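Our student team at the Hudska robotics club is writing a small thread again. Thank you to the people who asked how the project goes since July.

1/ The task for the Baveo challenge sounds very simple. The robot must take a cube, carry it, and put it down in the right place. A child of two can do this. We are students and we need months.

2/ Our program is called Zastemen. It learns from demonstrations, and our plan says 1000 of them. One person guides the arm, another person keeps the notes. After 3 hours we change places, otherwise the notes become poetry.

3/ Some views from our room, the red cube comes in the last one:

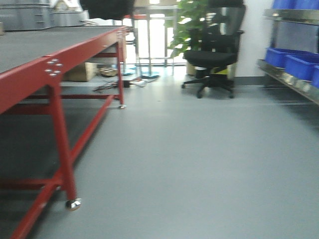
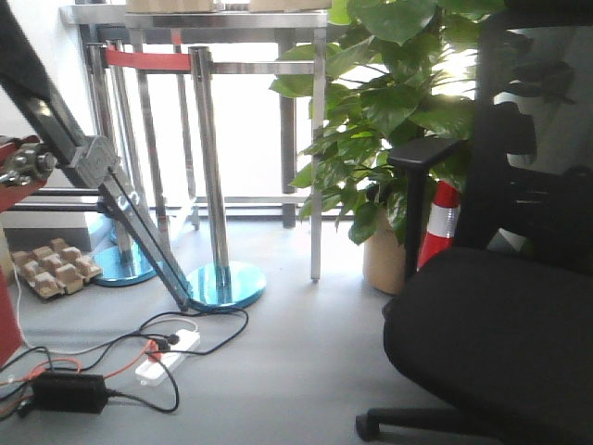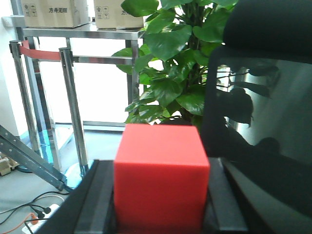 WHAT WE LEARNED SO FAR

4/ Daylight is a difficult guest. In the morning the program finds the cube well, and in the late afternoon it becomes unsure. We now write the hour next to every demonstration -- I wish we had started this earlier.

5/ Slow hands teach better. When we hurry, the arm copies our hurry, and then it pushes the cube away before the fingers close.

6/ We had two versions of the grasp, one from the side and one from above. Mixing them in the same training set was my idea and it was a bad one. Now they stay in separate folders.

7/ Next we will try the Ramanauskas test, where the cube starts turned at an angle. If you have done something similar with a small team, please write to me how you labelled the failed attempts. I read all the replies, mostly in the evening.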